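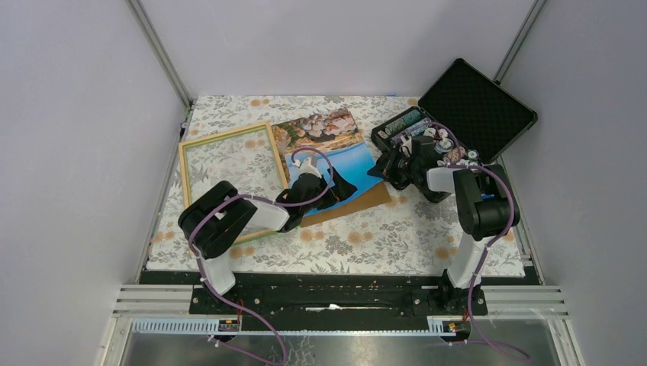
**Dennis Minja**
*Writes this blog, mends things slowly, walks when he can*

I've been putting off the hallway for the best part of two years. If you've been to our house you'll know the one, the long thin bit between the front door and the kitchen where the light never quite gets in and everybody leaves their shoes. It had one hook, a mirror that came with the house and a patch of filler that I kept meaning to sand. In March I finally ran out of excuses and decided it was going to be a wall of pictures, floor to ceiling, all our holidays and walks and daft days out.

I thought it would take a weekend. You can all stop laughing now.

The trouble started with choosing. I keep every photo I've ever taken on an old laptop in folders with names like "new" and "new new" and "sort these", and the "sort these" folder on its own had 833 pictures in it. I sat down one evening with a pot of tea and the firm idea that I'd whittle it down before bed. By half past eleven I'd got rid of a few blurry ones of the inside of my coat pocket and spent the rest of the time looking at the week we had at Makokha.

I don't think I've ever written about Makokha properly on here. It's a small place, a guest house with a vegetable garden and a path that goes down to the water, and we ended up there because the place we'd booked had a burst pipe and the owner rang her cousin. We were meant to stay one night. We stayed the week! It rained for most of it, the good heavy sort you can hear coming across the roofs, and we played cards and read all the books on the shelf by the stairs, including a very long one about canals that I still think about. My sister taught the owner's son to play rummy and he beat her every single time after that.

Anyway, I had loads of pictures from there and hardly any of them were any good. Grey sky, grey sea, somebody's elbow. And yet they were the ones I wanted on the wall, far more than the sunny, sharp, postcardy ones from other trips. I went back and forth on this for days. My sister's view was that a hallway needs cheering up and I should go for the sunshine. My view was that I'd be the one walking past it forty times a day carrying the recycling.

We settled it by having both, more or less. The bright ones go near the front door, and the rainy ones get the end by the kitchen, where I'll see them while I'm waiting for the kettle.

Then there was the printing. I'd always assumed you just pressed a button, but there's gloss and matt and something called lustre, and the shop wanted to know about borders. I used Flusell in the end, the little print place behind the bus station, mostly because the woman at the counter let me stand there and dither. She talked me out of gloss for a hallway on account of the glare from the front door (she was right, I took one gloss print home to try and all I could see in it was the letterbox). She also told me to print smaller than I thought I wanted. I ignored that one and I'm sorry about it now, as there's a picture of a goat that dominates the whole wall.

Frames I got wherever I could. I like a plain wooden one, pale if possible, and I'm not fussed whether they match. A few came from the charity shop with other people's pictures still in them, including a very stern watercolour of a spaniel that I haven't had the heart to take out. It's in the downstairs loo for now. A couple were from Nosix when they were clearing their shelves, and one I've had since I first left home and it's been through more moves than I have.

A few things I'd pass on if you're about to have a go at something like this yourself.

Clean the glass on both sides and then look at it in daylight. I did a whole batch one evening under the kitchen bulb and felt very pleased with myself, and next morning every one of them had a thumbprint in it. Some had a crumb. I'd been eating toast.

Put something soft down first, an old tablecloth or a sheet, or you'll scratch the glass and the table. And keep the backs with the frames they came out of! They all look the same size and they are very much not.

Lay the whole lot out on the floor before you go near a hammer. I cut up old newspaper to the size of each frame and stuck the pieces to the wall with tape, and then left them up for a week so I could get annoyed by them. It looked like a ransom note. But I moved things about a lot that week, and every move would have been a hole otherwise. The postman asked if we were decorating. I said yes and he said "oh, good", in a way I've thought about since.

And check what your wall is made of, please. Mine is lovely solid brick for most of its length and then, with no warning at all, it turns into something like stale cake. I found this out with the big goat. The hook went in beautifully, I stood back to admire it, and the whole thing slid down the wall taking a stripe of paint with it. The glass survived, somehow. So did the goat. I've since filled the hole, sanded it, painted it in what I was sure was the same white, and discovered that white is not one colour. There are 30 of them on the Lutik chart alone and I had picked the wrong one twice.

So now there's a slightly bluish square behind the goat, and as long as the goat stays put we're fine.

There are still gaps. I've left a space up high for my nan's picture of the harbour, which my aunt is meant to be copying for me, and another down by the skirting board for something at toddler height, as my nephew has been complaining (loudly, lying on the floor) that he can't see anything. He wants a digger. I don't have any holiday photos with a digger in, but I've told him I'll keep my eyes open.

What I hadn't expected is how much longer it takes to get anyone into the kitchen. People used to come in, drop their shoes and be sitting down before I'd shut the door. Now they stop. My neighbour came round to borrow a ladder and we were out there for ages, me in my slippers, him telling me about a camping trip when he was 8 where his dad forgot the tent poles and they slept in the car with the dog. He never did take the ladder. It's still leaning by the back door if he's reading this.

I had planned to show the finished wall in this post, but it isn't finished, and the light's gone for today. There's a box of prints under the stairs I haven't even opened, and I've promised to sort out the shoes next. I've been looking at benches, the sort with a lid, and if anyone has one they like that'll fit up to six pairs of muddy boots without stinking the place out, do leave me a comment. I'm off to put the kettle on and look at some rain.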